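Workshop News

The arm bench at Hallgate: where we're up to

Last updated: 1/22/23
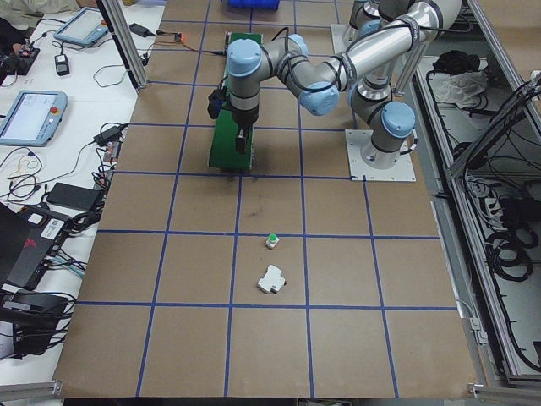
The arm over the green board, with the button block and the white module waiting on the near side.

A few of you have stuck your heads in at the back of the Hallgate workshop lately and asked what on earth we're doing, so I said I'd write something for the newsletter. Grab a cuppa, I've been told I go on a bit.

The short version is that we're building a bench where a robot arm can pick up small parts and put them where they belong. The longer version is that we've called it Sala, we've been at it since last winter, and most of that time went on things that have nothing to do with robots. Bolting rails together, mostly. Then unbolting them and moving them a few millimetres to the left.

The big brown top is the bit I'm proudest of. We went through two other surfaces first. The first was glossy and threw the ceiling lights straight back at you, and the second had a sag in the middle that you couldn't see but could certainly measure (I used a steel rule and a torch, and I was not happy). This one is flat and dull and doesn't mind being leaned on.

The blue tape was my idea and I've copped some grief for it. Yes, some of the lines are on a slant. The point is to have cells we can talk about, so when somebody says "the part's in the wrong cell" we all look at the same place. It peels off clean, it went down in an afternoon, and it's easy to see from either side of the bench. If you've got a roll of something in a different colour – orange would be grand – please drop it in the parts tray by the door.

The job we're working towards is putting things on and around the long green board. I picked it as the target because it stays put and has a good long edge to line up against. The button block and the white stepped module are our practice pieces. The block is the easy one, nice square sides, and the gripper likes it. The module is a pain! All those steps mean the fingers can close on the wrong bit and tip it over, and then you're back to square one with your hand on the pendant, swearing quietly.

Speed is set very low while we're learning. The controller lets you dial it in as a percentage and we run at 5, which makes it slow enough to sip your tea between moves. I did try 100 once with no part in the fingers and everyone well back. It was thrilling and I won't be doing it again until the guarding is sorted.

What I'm after before we call it finished is 200 picks in a row without a drop. Our best run so far fell well short of that, and it ended with the module on the floor and three of us on our knees looking under the bench. I've started a logbook, which lives on the shelf with the tape measures. Please write in it if you run anything, even if it all goes wrong. Especially then.

Now, the cables. I know. They're on my list and they've been on my list for ages. The arm's own lead is strapped along it and behaves itself, but the white table is another matter, and I'd love a couple of hours' help from someone tidy. I've put in an order with Cekotow for clips and a length of trunking, and once it turns up we'll have a proper go at it. Until then, please don't unplug anything on that table to charge your phone. It's happened once already and it took me most of an evening to get everything talking again.

Money-wise we've got $200 left in the kitty for this one. That has to cover the trunking, a spare set of fingertips and some sort of clear screen for the front. If you know where to get offcuts of polycarbonate, the Flasville crowd reckon there's a sign shop out their way that gives them away, but I haven't managed to get hold of anyone there yet.

We'll be having an open bench session in February, with time for anybody who wants a turn at jogging the arm around. You don't need to know any programming. Closed shoes, hair tied back, and keep your sleeves out of the taped area when it's moving. I'll put the date up on the whiteboard once I know when the room's free.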